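Ticket 829
Category: Furniture / fittings
Item: Jidau desk, white with brown edge, drawers on the left
Location: Pramon office, desk by the brick wall
Priority: low
Opened: March 2022
Status: waiting on part

Problem as reported
Lower drawer will not stay shut. Push it in and it rolls back out by itself. Top drawer closes and locks fine.

Log

Emptied the lower drawer, mostly old Jara catalogs and a hole punch. Still rolls out, so the weight is not the cause.

Put a level on the desktop. It leans toward the front. Turned the front feet up 2 turns each and checked again – level now. Drawer rolls out more slowly but still rolls out.

Took the drawer off its runners. The catch at the back of the right runner is worn smooth. Left one is OK. Cleaned both and put the drawer back.

Asked Jivance for a runner set. They need the length before they can quote. Measured it and sent it over. Reply says up to 6 working days. 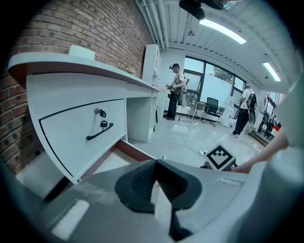
The keys can stay in the top lock for now. They do not work the lower drawer, which has no lock of its own, so please stop trying them in it. Do not tape the drawer shut either – the tape lifts the finish on the front.

If the new runners do not fit, the other option is a replacement drawer unit. Will add the quote to this ticket when it comes in.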